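Cellule bi-bras Puka, site de Gremidmont
Fiche de contrôle avant reprise, avec commentaires
Contrôle fait par : Annick Masson
Relecture : Nantana Phromma
Date : 30 juillet 2020
Compteur au démarrage : 1 076 heures

Légende : OK = conforme ; S = à surveiller ; R = à reprendre avant production

1. Consignation et accès
1.1 Sectionneur cadenassé, étiquette en place : OK
1.2 Absence de tension vérifiée à l'armoire : OK
1.3 Arrêt d'urgence côté opérateur : OK
1.4 Arrêt d'urgence côté armoire : S
Commentaire : il coupe bien, mais le coup-de-poing est dur à déverrouiller. J'ai mis un bouton neuf de côté au magasin, à monter à la prochaine coupure.
1.5 Scrutateur de zone, coupure à l'approche : OK
Commentaire : testé à gauche, à droite et de face, trois passages chacun. Réaction franche à tous les coups, quel plaisir depuis le nouveau réglage d'avril !

2. Structure et plateau
2.1 Serrage du cadre, repères de peinture alignés : OK
2.2 Planéité du plateau : OK
2.3 Fixation des embases, contrôle au couple : OK
Commentaire : l'embase gauche avait bougé au printemps. Cette fois rien, les huit vis sont pile à la valeur de la fiche. La pâte frein-filet de Suvley tient vraiment bien.
2.4 Propreté sous les embases : S
Commentaire : un peu de poussière grasse, essuyée. À revoir dans deux semaines, pour savoir si elle revient.

3. Bras et câbles
3.1 Jeu aux articulations, bras droit : OK
3.2 Jeu aux articulations, bras gauche : OK
3.3 Bruit en vitesse lente : OK
3.4 Cheminement des câbles derrière les embases : S
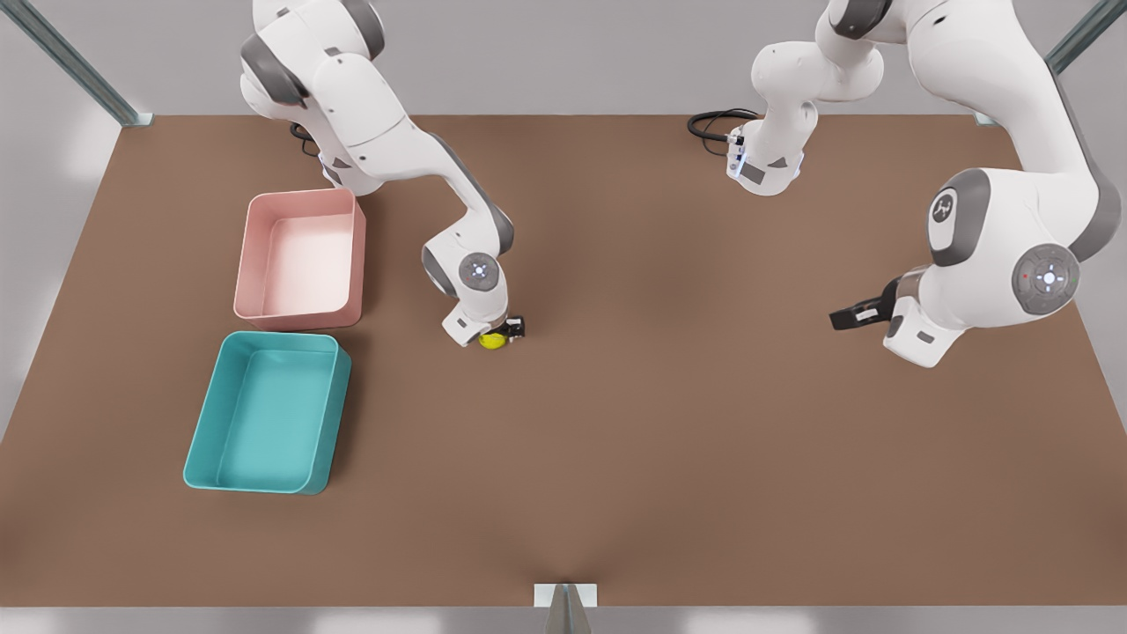 Pour le point 3.4, je ne demande pas un remplacement, seulement un guidage plus propre. Le câble est libre sur le plateau et je préférerais le voir remonter tout de suite vers l'arrière. Côté bras gauche, il part de derrière l'embase et file vers la gauche au fond de la table, avec des boucles, alors qu'un court bout noir dépasse aussi derrière l'embase droite. Deux colliers vissés suffiraient, en laissant assez de mou pour la rotation du premier axe. Nantana propose une petite goulotte Yimyam. Excellente idée, je prends !

3.5 Voyants d'état des embases : OK
3.6 Gaines et connecteurs de poignet : OK

4. Pinces
4.1 Ouverture complète, bras droit : OK
4.2 Ouverture complète, bras gauche : OK
4.3 Usure des garnitures de doigts : S
Commentaire : bras droit à 376 cycles depuis le changement, le gauche à 103. L'usure à droite reste faible mais elle est un peu plus marquée d'un côté. Je parie sur un léger défaut de parallélisme ; à mesurer aux cales avant d'y toucher.
4.4 Maintien de la pièce à la coupure d'énergie : OK
Commentaire : essai refait cinq fois, pièce tenue cinq fois. C'est mon test préféré de toute la fiche.
4.5 Effort de serrage au dynamomètre : OK

5. Bacs et trajectoires
5.1 Position des bacs conforme au gabarit : R
Commentaire : le bac turquoise se met de biais dès qu'on le pousse un peu. Prévoir deux butées d'angle. Le rose ne pose pas de souci.
5.2 Distance minimale entre les deux pinces : OK
5.3 Reprise après arrêt, vitesse réduite : OK
5.4 Retour en position de repos sans contact avec le cadre : OK

6. Suites à donner
Butées du bac turquoise : Annick, avant remise en production.
Goulotte et colliers : Nantana, même intervention si possible.
Mesure du parallélisme, pince droite : Annick.
Bouton d'arrêt d'urgence côté armoire : à la prochaine coupure.
Prochain contrôle complet : à 2 000 heures, ou plus tôt en cas de choc.

Remarque de relecture (N. P.) : d'accord sur tout, sauf 2.4 que je passerais volontiers en contrôle hebdomadaire. Merci pour les valeurs de couple notées vis par vis, je les ai reportées dans le classeur de la cellule. Pour les butées, pensez à rayonner l'angle intérieur, les bacs ont des coins arrondis.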